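Tuning a Parallel Gripper in Simulation, Using a Wristwatch

If your gripper has only ever picked up cubes, you're in for a treat. A watch is my favorite test object for the Branness cell in Florkwood (our simulator), and setting it up takes one evening and a big mug of coffee!

1. Load the cell and zero the fingers

Open the Branness cell file and run the homing routine. Both fingers should report the same travel. If they don't, fix the offset now, before anything else goes on the table.

2. Place the watch

Import the watch mesh and cut it down to 3,000 faces for collision. Keep the full mesh for display. Set it on its side with the band curled up, then let physics run for 600 steps so it settles.

3. Line up the approach

Open the fingers wide and bring the gripper in low over the wood. Look through the wrist view and check the gap on both sides. I love this part, you can learn so much from one still!
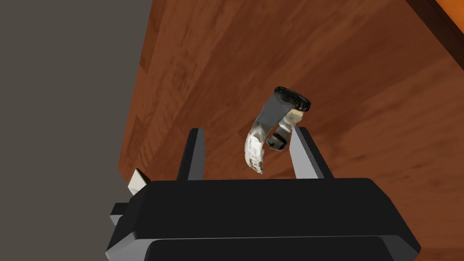 The watch is nearer the right finger, with the clasp almost touching its inner face. Shift the gripper a little to the right and check the view again.

4. Close slowly

Set the grip force to 35 percent and step the fingers in. If the band jitters, raise the contact damping a notch and try again (mine settled on the third try).

5. Save your settings

Export the profile as alier_watch and run it 49 more times with small changes to the starting pose. Write down which poses slip, and start your next round of tuning with those.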